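**Marble tops: is the Nondumska sealer worth it or am I paying for a label?**

**tidewrack_54**

We're redoing the top on a small block table in the den and I've gone back and forth on marble for months. The guy at Harb quoted me $1,469 for the slab, cut and honed, which I can live with. What I can't get comfortable with is the add-on. They want me to take the Nondumska "lifetime" sealer, applied in the shop, and they say without it the stone "will be ruined inside a year." Ruined by what? It's a table in a den. People put drinks on it.

I asked what lifetime meant and got told it was the lifetime of the coating. I asked how long that was and got a brochure.

Anyone have this stuff on their stone for longer than a season?

**Grubb_and_Sons_not**

Had it on a vanity at the last house. Looked fine the day it went on. Looked fine when we sold. The other vanity had nothing on it at all and also looked fine when we sold. Make of that what you want.

**pelican.crossing**

Sealer on marble slows down staining. It does nothing for etching. Those are two separate problems and every showroom I've been in blurs them together on purpose. Stain is oil or coffee or wine soaking in. Etch is acid eating the polish, and it happens on contact, sealed or not. Lemon juice, vinegar, tomato sauce, a lot of bathroom cleaners.

So when Harb says it'll be ruined, ask them which one they mean. If they mean etching, the product they're selling won't stop it.

**tidewrack_54**

I did ask. He said "both."

**Weltside_Fan**

I'll be the unpopular one. I've had Nondumska on a kitchen island since we moved in and I'd buy it again. Water beads up like on a waxed car. Kids spill juice on it constantly and I wipe it up whenever I get to it, sometimes the next morning. No marks that I can see.

**pelican.crossing**

What color is the stone and is it polished or honed? "No marks that I can see" on a busy gray stone under warm bulbs doesn't tell us much. Get down at counter height with a flashlight and look across it.

**Weltside_Fan**

It's white with gray veining, honed, and I've got no intention of crawling around my kitchen with a flashlight looking for reasons to be unhappy.

**Joelle Haddad**

Honed hides etching a lot better than polished does, so that may be most of your result right there. I'm not saying the sealer is doing nothing. I'm saying you've changed two things at once and given the credit to the one that came with an invoice.

I've got a marble top and never paid for the shop treatment. I use a plain penetrating sealer from the hardware store. A bottle was $35 and I'm still on it. Wipe on, wait, buff off. I redo it when water stops beading, and the beading is the only test I trust. Put a few drops of water on the stone, leave it 4 hours, and see if there's a dark patch under it. Dark patch, it's drinking. No patch, leave it alone and keep your money.

Things I do worry about more than sealer: anything gritty under a lamp base, glasses with no coaster, and people dragging stuff across to make room. I had a hobby model on mine with a rough bottom and it left a line I could feel with a fingernail. Felt pads fixed that problem.

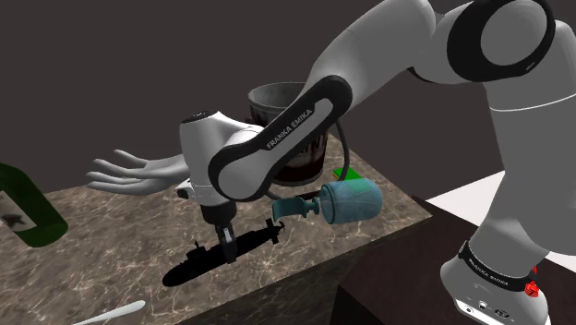 **Grubb_and_Sons_not**

Felt pads, sure, but they pick up grit too and then you've got sandpaper with glue on the back. I'd want to be changing them pretty often. My wife uses cork and I can't say it's been any better.

**Joelle Haddad**

Fair. I flip mine over and look when I dust. If they're dirty they go in the trash. They cost next to nothing.

**clamshell_drive**

Has anyone here read the Clukov warranty? Different brand but I'd bet the wording is the same across the board. My sister had it on a bar top. It excluded acids, heat, "abrasive contact," standing liquid, and improper cleaning, with proper cleaning defined as their own spray. So it covers you as long as you use the table for looking at. She filed a claim over a red wine ring and they told her wine is an acid.

**Weltside_Fan**

That's Clukov. Different company. I don't see why Nondumska has to answer for it.

**clamshell_drive**

Then post yours. Seriously, if it's better I'd like to see it. I've got a bathroom to do.

**Weltside_Fan**

I'd have to find it.

**pelican.crossing**

This is the part where the thread usually goes quiet.

**Weltside_Fan**

Found it, thanks. It says staining from "common household food and beverage" is covered if reported promptly. Etching is excluded. Spray is "recommended," not required. Registration had to be done in the first month, and – yes, I know – I can't find any sign that I did that.

**pelican.crossing**

Okay, I'll give you that one. The terms are better than I expected. Still excludes the thing that will most likely happen to the stone.

**tidewrack_54**

Useful, thank you, including the registration part. So what I'm hearing is: the coating probably helps with stains, does nothing for lemons, and honed is the better pick for a table that gets used. What about the yearly "refresh" visit? Harb says they come out and re-coat and it's in the price for the first 2 years. After that they wouldn't give me a number.

**Grubb_and_Sons_not**

If it's lifetime, why does it need a refresh?

**tidewrack_54**

Wrote that question down. Going back in August when the slab's in.

**Joelle Haddad**

Ask for an offcut while you're there. Any shop has scraps from the same block. Take two home, seal one with whatever cheap stuff you like, leave the other bare, and put coffee, olive oil and half a lemon on each overnight. You'll know more by breakfast than the brochure will ever tell you. If they won't give you a scrap of a slab you're paying that much for, I'd wonder about buying it there at all.

**marl_pit**

Did the offcut test with a different shop. Bare piece had an oil spot the size of a quarter, which came out with a baking soda paste after some scrubbing and a few days of waiting. Sealed piece had a fainter one. Lemon wrecked both. Went with quartzite in the end, so I'm no help on long-term wear.

**clamshell_drive**

Make sure it really is quartzite. Half of what gets sold under that name is marble with a better publicist.

**marl_pit**

It scratched glass, so I quit worrying.

**tidewrack_54**

Asked for two offcuts by email. He says they "don't normally do that." Will update.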